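Tono shows off its first smart ring
Feb 16, 2026

Tono has finally let people see the Cuervo, a slim ring that controls your phone with small movements of your finger. Tap twice to answer a call, or twist it to skip a song. It weighs just three grams, and we love how comfortable it feels!

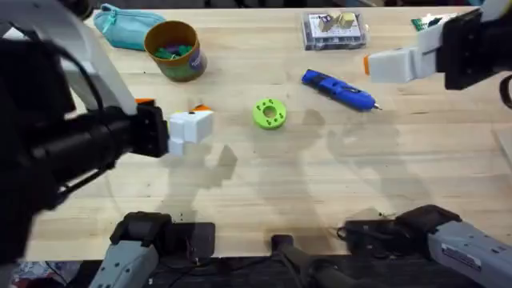
The battery lasts eight days between charges, a big step up from the two days we got from the company's old wristband. Designer Segundo Condori told us the ring will come in nine sizes, with a free sizing kit posted out first.

Orders open next month on the Tono website. Android owners get the app on day one, and an iPhone version is due by December.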